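The slow return of the village supper club

In Nundon, dinner starts at seven and the talking starts well before that

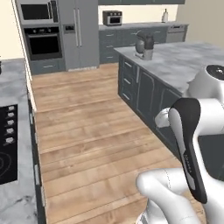

A table for strangers

Signe Hedlund had lived in Nundon for 4 years before she ate in a neighbour's house. Now she does it every month, and so do 32 other people, split between whichever kitchens are free. They cook, they swap chairs between courses and they go home far too late.

I went along in February, on a night of sideways rain, and I can't remember when I last enjoyed a bowl of soup so much. It was leek and barley, made by Kuo-hua Yip from his aunt's recipe (more white pepper than you'd dare use yourself), and it came with bread still too warm to slice properly.

What it costs

Very little. Everyone puts in for the shopping, the hosts choose the menu and wine is whatever turns up. Su-chen Tse, who began the club after moving from Pralleck, says the first supper was a disaster of undercooked rice. People stayed until midnight all the same, and two of them asked for the next date on the way out.

There's a waiting list now, and a second club has started over in Ansari, where they're mad about puddings. I've been promised a seat at the midsummer one, with a plum tart by Tin-yau Chuang that people were still describing to me at the bus stop.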